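The Second Life of a Hotel Sheet

May 22, 2021

A hotel bed sheet starts to wear out on the day it is first washed. In the trade, people measure the life of a sheet in washes, and a decent cotton blend is expected to last 100 of them. After that the middle goes thin, the hem starts to curl and the housekeeping staff begin putting it in a separate pile.

What happens to that pile is a question few guests ever ask. In the town of Saltden, it keeps a business going.

Pichler is a textile sorting firm on the north side of town, in a long brick building that used to store seed. It takes in worn linen from hotels, nursing homes and restaurants, along with clothes that charity shops have been unable to sell. The firm was started by Mechthild Egger, who spent the first part of her working life running the laundry of a large spa hotel.

"We threw out sheets every Friday," she said. "I would sign for new ones and then walk past the dumpster where the old ones were. I did that for years before it bothered me."

Her first idea was to sell the old sheets to painters as drop cloths. It was a small trade and a slow one. Painters wanted the heavy pieces and left the rest. She then tried cutting the cotton into wiping rags for machine shops, and that worked much better. A machine shop goes through rags at a steady rate and does not care what color they are, as long as they soak up oil and have no buttons left on them.

Rags are still the largest part of what Pichler sells. The cutting is done by hand on upright blades, and the pieces are pressed into bales and wrapped. White cotton brings the most money. Mixed colors bring less. Fleece and anything with a shiny finish bring almost nothing, as they push liquid around without taking it up.

The sorting comes before all of this, and it is the part that decides whether a week makes money. New workers learn to judge cloth with their fingers. Cotton creases and stays creased. Polyester springs back. Blends do a bit of each, and older blends can fool even people who have been at it a long time. Care labels help when they are there, but many have been cut out or have faded in the wash.

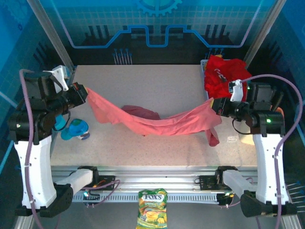
Milan Dijkstra has been sorting for 7 years and now trains the new people. He tells them to spend their first two weeks on towels. Towels are easy to identify and they teach the habit of checking both sides, along the hems and into the corners, where stains and small tears tend to hide. After towels come sheets, then table linen, then clothing.

Clothing is the hardest. A T-shirt may be cotton in the body and something else in the collar. Printed shirts are a problem of their own, because the ink does not absorb and can scratch a polished surface. The printed panel has to be cut away, and on a shirt with a big design that can leave too little to bother with.

"People give us a shirt and they think the shirt is going to be worn by somebody," Dijkstra said. "Some are. Most are going to clean a lathe."

He does not see that as a sad ending. A shirt that cleans a lathe has saved the shop from buying a paper towel or a new cloth. But he thinks donors should be told more plainly where things go, and he has asked two of the charity shops to put up a sign. One of them did.

The price of rags has not kept up with the cost of labor, and this is the worry that comes up most often among small sorting firms. Cheap new cloth is part of the reason. A bale of wiping cloths made for the purpose can be bought from overseas for little more than Pichler charges for cut linen, and it arrives in neat squares. Some customers have switched. Others came back after finding that the new cloth shed lint on their work.

Thin clothing is another worry. Egger says that shirts bought in the last ten years weigh less in the hand than older ones and tear when they are pulled across the blade. She keeps a bedspread in her office that her grandmother used, and visitors are invited to pull on it as hard as they like.

The firm's best hope for the lower grades is a mill in Canitska that shreds cloth back to fiber. The fiber is too short to spin into fine yarn, so it is laid into felt. The felt goes under carpets, into car doors and around water heaters. The mill began taking Pichler's mixed colors last November, and its first order was for 457 bales. It pays less per pound than a machine shop does, but it accepts nearly anything that is dry and free of metal.

Dry is the important word. Damp cloth packed into a bale will grow mold, and one bad bale can spoil the ones stacked beside it. Donated clothing that has spent a night outside a locked shop door often has to be thrown away. Egger would like people to take their bags home again if the shop is closed.

There is also a small line of finished goods, sold under the name Wevirik. These are aprons, produce bags and pillow covers sewn from the good parts of hotel linen, mostly the strips along the sides of the sheets that guests never lie on. The sewing is done by 3 women who work from home and are paid by the piece. The bags sell well at the Saturday market in summer. The aprons sell before the holidays and hardly at all the rest of the year.

Egger does not expect Wevirik to grow much. The cloth is free of flaws only in narrow widths, and that limits what can be made from it. A full-length curtain is out of the question. She has turned down a gift shop that wanted matching sets, as no two hotels buy the same white.

For readers with a closet to clear, her requests are simple. Wash and dry everything first. Tie shoes together by the laces. Leave the buttons on if the garment can still be worn, and do not bother to iron. Single socks are welcome if they are cotton. Pillows and comforters are not, and neither are rugs with a rubber back.

Pichler takes drop-offs at the side door on weekday mornings. The bell is broken, so knock.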